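Filed under: Home Baking, Your Questions
March 13, 2019
By the Flengate Loaf blog

My sourdough questions, answered (sort of)

How old is your starter?

I got mine going in May, in a rented kitchen in Carkthorpe with a window that wouldn't close. So it's still a youngster! It has moved house with me once, riding in the footwell of the car, and it was fine.

How much do you feed it?

Once a day when it's out on the counter, with equal weights of flour and water. If I'm not baking that week it goes in the fridge and I mostly forget it exists. It forgives me.

What flour do you use?

Plain old bread flour, plus a spoonful of rye if the starter looks sluggish. I buy the big Koivisto bag and keep it in a bin with a tight lid (moths, don't ask).

Can you give me your basic recipe?

Sure! For one big loaf I use 800 grams of flour and 18 grams of salt, and then water until it feels tacky but not soupy. I know that's annoying if you like exact numbers. Rest it for 30 minutes before the salt goes in.

Why is my loaf so flat?

Nine times out of ten it sat too long before baking. Try cutting the last rise short and see what happens. A cold kitchen is slower than you think and a warm one is so much faster, so go by the dough and leave the clock alone. 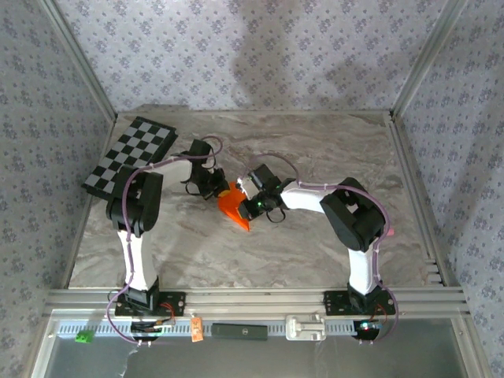
Simerance wrote in to say that a night in the fridge fixed the flat loaf problem completely, and that the crust got darker too. I've had the same luck with the crust, so give it a go.

Do I need a Dutch oven?

No, but you do want steam. A roasting pan turned upside down over the loaf works great. Take it off for the last stretch so the top can brown.

Can I freeze it?

Yes, sliced. It toasts straight from the freezer.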